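Grippers first, arm later

July 18, 2019

Kiri Whitelaw handed me the Ukonik quote on Monday. One robot arm: $3,980, not counting the stand, the shipping or my lunch. Our whole budget is $2,335, so we're buying hand-held grippers and letting people be the arms. People come with their own stands.
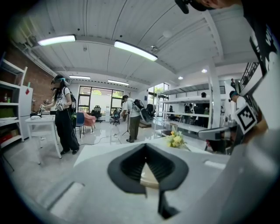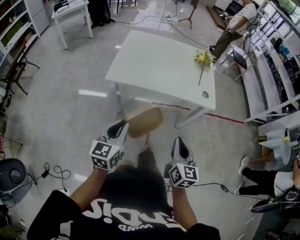
What's left to buy

Tripods, more cable, and 100 printed markers. The arm can wait until September, when Kiri asks Ridgeway for money again and I hide.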